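Dekamo Opens Its Doors for an Afternoon of Robots, Questions and Good Company

VAUGHAN, 18 June 2018 - Dekamo, the small automation workshop on the old Plorkine mill site, would like to thank everyone who came out for its second open day. The guest book closed at 905 names, which is a good many more people than the building was ever meant to hold, and we are very grateful for the patience shown in the hallway and on the stairs.

The heart of the day, as many visitors told us over coffee, was the tabletop demonstration in the front room. The robot arm there was set to tidying up, the way any of us might after lunch, picking up one thing at a time from a white table and finding a place for it in one of two baskets. It ran in 15-minute sessions all afternoon, and quite a few families came around for a second look.

"People expect a robot to be fast, and then they see ours take its time over a cup, and they lean in," said Ayodele Jibrin, who leads the workshop. "A cup you can see through is a hard thing for a machine to find. I could talk about that cup all day, and I believe I very nearly did."

Nestor Dalisay, who looks after the arm and its gripper, took questions between sessions. The younger guests wanted to know whether it could peel an orange (it can't) and whether it ever gets tired. Their parents mostly asked what such a thing costs to run, and Nestor was happy to go into that too, at some length.

Upstairs, Hafiz Ginting walked visitors through the steps of teaching the arm a new task, from the first try to the one that gets kept. His talk had been planned for 61 chairs, and we ended up borrowing more from our good neighbors at Bemico, who also lent us the tent out front and the long tables for the bake sale.

Iolo Price came by in May to help us plan the day, back when it was just a sketch on the back of an envelope, and it was lovely to have him there to cut the ribbon. Our thanks go to him, and to Nest Gough for keeping the sign-in desk cheerful from the first guest to the last.

Schools, clubs and local businesses that missed the open day are warmly invited to arrange a visit of their own. Group visits last 2 hours and include the tabletop demonstration, a chat with the team and time to look around. Please write to Nest Gough at the Dekamo front office, and do mention the ages in your group when you write.
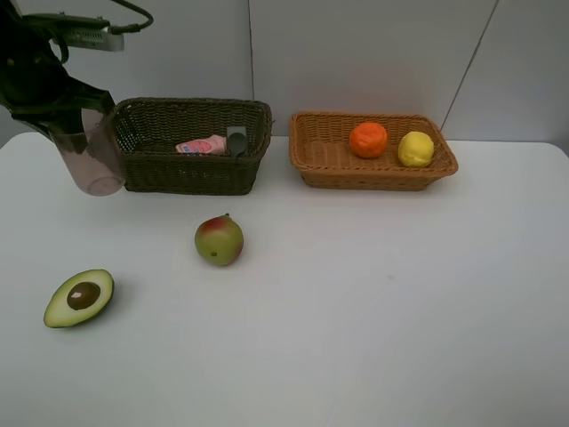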